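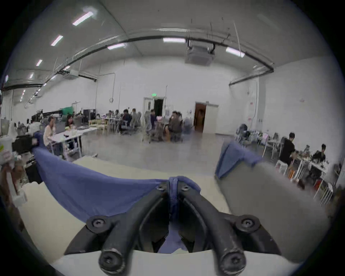
Vlasta Říha: 그래서 이게 도입되면 우리 접는 조는 몇 명이 남는 건데요? 설명회에서 그 질문만 세 번 나왔는데 세 번 다 "단계적으로 검토"라는 답만 들었습니다.

작성일 16/11/2025 | 글쓴이 Pastby_2공장
최종 수정: 댓글 6 이후 본문 일부 고침

위에 Vlasta 님이 먼저 쓰셨네요. 본문 고치느라 글을 다시 올렸더니 순서가 꼬였습니다. 양해 바랍니다.

요지는 이렇습니다. 우리 공장은 세탁 후 천을 펴고 접는 라인이 있고, 7월부터 Flokico 쪽에서 이 작업을 자동화한다고 들어와 있습니다. 지금 하는 건 사람이 집게를 손에 쥐고 천을 집었다 놓았다 하면서 동작을 기록하는 일이에요. 목표가 3,715회라는데 그중 1,827회까지 했답니다. 회사 말로는 "반복 작업에서 해방"이라는데, 정작 그 집게 쥐고 반복하는 게 누굽니까. 다른 사업장 경험 있으신 분들 의견 듣고 싶습니다.

mersha_야간조
저희 Mersha도 비슷한 거 했습니다. 포장 쪽이었고요. 없어진 사람은 없는데 퇴사자 자리를 안 채웁니다. 여섯 명이 하던 조가 네 명이 됐고 물량은 그대로예요. 기계가 멈추면 결국 손으로 합니다.

천은못접는다
천이 원래 제일 어려운 물건 아닌가요. 상자는 모양이 그대로 있지만 천은 집을 때마다 달라지잖아요. 얇은 거 두 장 겹쳐 집으면 사람도 헷갈리는데. 저는 5년 안에는 안 된다고 봅니다. 걱정을 너무 당겨서 하시는 듯.

Vlasta Říha
되고 안 되고가 문제가 아니라니까요. 안 되는 동안에도 "곧 된다"면서 사람을 안 뽑습니다. 작년에 우리 조에서 나간 분들 자리, 아직 공고도 안 떴어요.

Rozália Urban
저는 생각이 좀 다릅니다. 그 집게 작업 두 달 해봤는데 라인보다 낫던데요. 앉아서 할 수 있고, 속도 재촉하는 사람 없고, 손목은 좀 뻐근하지만 큰 시트 터는 것보다는 훨씬 편합니다. 어깨 수술한 사람 입장에서는 그 라인이 계속 사람 손으로 돌아가야 한다는 말이 그렇게 반갑지 않아요.

천은못접는다
@Rozália Urban 수당은 따로 나오나요?

Rozália Urban
하루 200회 넘기면 조금 붙습니다. 금액은 여기 쓰기 그렇고, 많지는 않아요. 잘못 집은 건 횟수에서 빠집니다.

Pastby_2공장
잘못 집은 걸 누가 판정하는지도 좀 이상합니다. 기준표를 보여달라고 했더니 Flokico 자료라 못 준대요. 우리가 천 접은 지가 몇 년인데 우리 손동작을 우리가 평가를 못 합니다. 그리고 Rozália 님 몸 편해지신 건 다행인데, 그 기록 작업은 목표 횟수 채우면 끝나는 일 아닌가요? 그다음 자리는 약속받으셨어요?

Rozália Urban
약속은 없죠. 그렇다고 라인 쪽에는 약속이 있나요.

fivport_정비
Fivport에서 장비 정비합니다. 참고로 이런 거 들어오면 보통 정비 인원 얘기는 계약 끝나고 나서야 나옵니다. 부품 교체 주기, 멈췄을 때 대응 시간, 사람이 대신 들어갈 때 안전 절차. 이 세 개는 지금 문서로 받아두세요. 구두로 들은 건 담당자 바뀌면 없던 말이 됩니다.

mersha_야간조
이거 진짜입니다. 우리는 담당자가 두 번 바뀌었어요.

Vlasta Říha
문서 요청은 제가 내일 넣겠습니다. 전환 배치 항목도 같이요. 답 오면 여기 올릴게요. 기대는 안 합니다.

천은못접는다
기준표도 다시 달라고 하세요. 횟수에서 빼는 근거인데 안 보여주는 건 말이 안 됨

이 사이트는 로그인 유지와 방문 통계를 위해 쿠키를 사용합니다. 계속 이용하시면 동의하신 것으로 간주합니다.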